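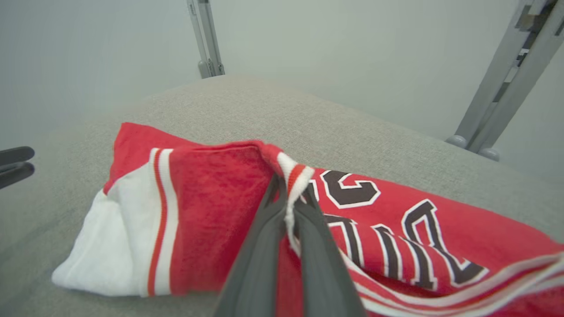

Femi Balogun will tell you that slippery shirts are the good ones. He has spent most of the summer steering a pair of robot arms through piles of sports clothes in Girkura, and he says a session with a plain cotton tee teaches the system a little, while a session with a shiny basketball jersey teaches it a lot, mainly by being a pain from start to finish.

The sessions are part of Sindlow, a project run by the small robotics outfit Skumo to teach a two-armed robot to fold laundry by example. There are no folding rules in it, no list of steps that says find the collar, find the hem, bring one to the other. A person works the arms by hand control, the cameras and the joints record everything at once, and the whole run is saved as one example. Collect enough of them and a learning program can start to work out for itself what a person does when a shirt lands on the table in a lump.

The target for this round is 600 good examples. When we visited, the tally on the whiteboard stood at 356, and the mood in the room was very cheerful indeed.

Nicanor Medrano started the project and still does a good share of the driving. He talks fast and with his hands, which makes it odd to see how slowly he moves once he sits down at the controls. A run starts with the garment dropped on the padded table any old way. Then comes a bit of poking and tugging to find an edge, a lift, a spread, and finally the folds. If it goes well, the shirt ends up on the pile at the side. If it goes badly, he keeps going anyway, and this was the part I had not expected.

"We used to stop as soon as we dropped something," he said. "Big mistake. All our examples were perfect, so the robot only knew about perfect. The first time it lost a sleeve it just sat there closing its fingers on air. I loved that, it was so clearly our fault."

So the drops stay in now. A driver who loses hold of a sleeve goes back and picks it up again, and all of that is kept. What gets thrown out is anything where the driver hesitated too long, got up to answer the phone, or reached in with a real hand to help. Nearly 80 runs have gone in the bin so far for reasons like these, and Balogun keeps a handwritten list of why. (The phone is on there more often than he would like.)

Jerseys came into the collection in the second week. The early work was all towels and washcloths, flat square things that look much the same whichever way up they fall. Shirts were harder, and sports shirts harder again. The cloth slides over itself, the armholes are wide enough to swallow a gripper, and the inside can be a different color from the outside. Then there is the printing. Big numbers and team lettering turned out to be a real worry for Medrano, who did not want a system that had learned to fold by reading the number on the back.

"If every shirt we own says the same thing in the same place, it will use that," he said. "Why wouldn't it? I would. So we mix in shirts with different prints, and we turn them inside out, and we drop them face down. You want the number to be no help at all." 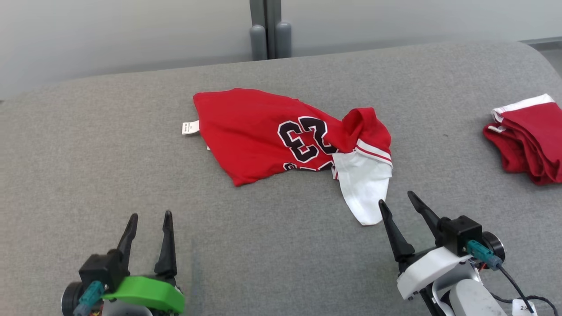 Page last changed: 2018-07-30

Crumpling, it happens, is a skill of its own. Leave it to one person and the shirts all start to land in the same way. Medrano has a tidy streak and his heaps came out rather flat, with the collar on the same side nearly every time. Balogun prefers to twist the garment and let go from higher up. The two of them now take turns setting up for each other, so the driver never knows what is coming, and they have a small running contest to see who can leave the nastier knot. Balogun is winning, or at least he says so.

Every run is recorded from more than one point of view. There is an overall view of the table from above, and there are small cameras riding close to the grippers that see the cloth from very near. The close ones matter most when the fingers are about to shut. From overhead it can be hard to tell whether a gripper has one layer of cloth or several, and picking up the wrong number of layers is the most common way for a fold to go wrong. Up close you can often see the edge of the hem and the step where one layer sits over another. Medrano gets very excited about hems. He likes a double row of stitching best of all, and says it is like a handrail for the robot.

The table covering got a lot of thought too. Their first surface was slick, and shirts skated away as soon as a finger touched them. The gray one they use now grips the cloth a little, so that a gripper can push down at an edge and get under it without sending the whole thing off the far side. It also keeps the background plain, so the pictures are mostly of what matters.

I had a go, of course. They let visitors drive if they ask nicely, and I asked very nicely. The controls are a smaller pair of arms that you hold and move, and the big ones copy you. It feels easy for a few seconds. Then you try to pinch a single layer of fabric and realize how much you lean on the feeling in your fingertips, because all of that is gone and you are working by eye alone. I got hold of a collar, lost it, got hold of it again and made something that could be called a fold by a generous person. My run was not kept. Balogun wrote "guest" beside it on the list and drew a small sad shirt.

What did come across, even from a few minutes in the chair, is how many tiny decisions are packed into a chore. You tug a corner and wait to see what else moves. You give a sleeve a bit of a shake. You lay one side down, don't like it, and lift it again. I have folded shirts all my life and could not have told you I do any of this. The recordings catch it anyway, and that is what makes this way of teaching so much fun to watch: the people doing it don't need to be able to explain themselves.
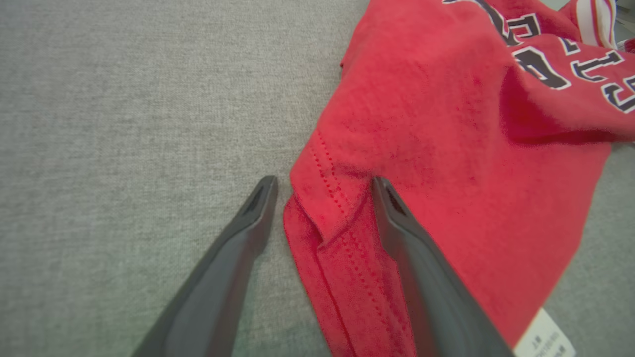

Variety is the next job on the list. Jerseys and T-shirts behave in quite different ways, and the plan is to go on mixing the two, along with the cut of the sleeves and the weight of the cloth. Care labels are another thing to get used to. They stick out at odd angles, and a gripper that takes hold of one will pull the shirt along by a little white tab that was never meant to carry it. Medrano could cut them off, and was asked by several people why he doesn't. His reply is that the shirts in your house have labels on them.

The learning part runs overnight on a machine in the next room. Every time a new batch of examples is ready it goes in, and in the morning the robot gets a few tries on its own with no one at the controls. Results so far are patchy. It can usually find a hem, and it is decent at the first fold if the shirt is already fairly flat. A twisted jersey still beats it most mornings. But it does now go back for a sleeve it has dropped, and both men stopped what they were saying to tell me about the first time they saw it do that. Medrano was holding a coffee and says he spilled it.

They hope to reach the full 600 in October and to let the robot loose on clothes it has never met. Skumo has asked people in Girkura to lend or give old sports shirts for that test, any size, any team, washed please. There is a box inside the front door. Stains are fine, holes are fine, and according to Balogun anything that your family refuses to fold is especially welcome.

Filed under: Local News > Science & Tech | Tags: robots, machine learning, laundry, Girkura

Comments

patchworkpam
Loved this! My son's soccer shirts come out of the dryer in exactly the kind of knot Mr. Balogun is so proud of. Dropping off a bag this week. Do you take shorts?

R. Tolley
Interesting about keeping the mistakes in. I taught driving for years and it's the same with learners, the ones who never stall in lessons go to pieces the first time it happens on a hill.

hemline
Question for anyone who knows: does it matter if the person driving is left-handed? I fold everything the opposite way from my husband and it drives him up the wall.

patchworkpam
@hemline I asked at the door when I dropped mine off! They have had a left-handed visitor drive but they didn't save it. Also no to shorts for now, they said maybe later.

old_gus
Wake me up when it does fitted sheets.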